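Search this journal
Enter keywords, authors, DOI

4. Compliance with stay-at-home orders when the date of vaccination is uncertain

In the previous section we treated the lockdown and the vaccination program as two separate policies. In the public debate they were seldom separate. Residents of Tirum and Biltine were told in July that the restrictions would be lifted when enough adults had received the second dose, but the date of this second dose was changed more than once. We wanted to know if such changes made people less willing to stay at home.

We sent a questionnaire to 2,000 households, divided equally between the two districts. Both districts had the same rules: one person per household could go out for food, and visits between homes were not allowed. The only important difference was the message. In Tirum the health office published a fixed waiting time of 14 days between the booking and the appointment. In Biltine the office said only that appointments would follow "as supply permits".

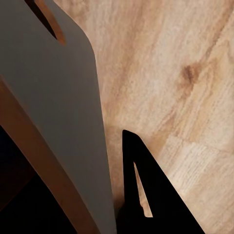

Figure 3. Simulated view: gray gripper finger with a rounded slot.

Respondents in Tirum reported fewer visits outside the household than respondents in Biltine. The difference was present in all age groups, but it was weak among people who lived alone. We think this group had reasons to go out which no announcement could change. In the free-text answers many of them wrote about parents in another suburb, or about a neighbor who needed shopping.

Trust in the health office was measured on a scale from zero to 100. It went down in both districts during the second half of the lockdown – in Biltine the fall began earlier. When we include trust in the model, the effect of the fixed waiting time becomes smaller but does not disappear. A clear date therefore seems to have some value of its own, also for people who do not trust the office which gives it.

4.1 Time spent in the home

The second part of the questionnaire asked in which room the respondents spent the day. The living room was the most common answer in both districts, followed by the kitchen. Persons who worked from a shared living room complained more often about the length of the restrictions than persons with a separate room for work. This result agrees with the earlier Wragg survey, although that survey was made before vaccines were available and used a shorter list of rooms.
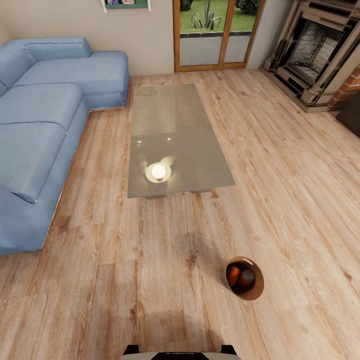
Figure 4. Simulated living room with sectional sofa and glass coffee table.

4.2 Limits of the data

All answers are self-reported, and it is possible that people did not want to admit a visit that was against the rules. The Zakano mobility records could be used to check this, but they cover only Tirum and we could not compare the districts with them. We also did not ask about previous infection. A respondent who believed to be immune may have behaved differently, and our model cannot see this.

Shares: 14
Comments (2)

reader_bt
I lived in Biltine at that time. "As supply permits" was on every poster and we were all tired of it. Good to see it studied.

m.observer
Did you control for household size in section 4? Living alone is mentioned but not families with small children.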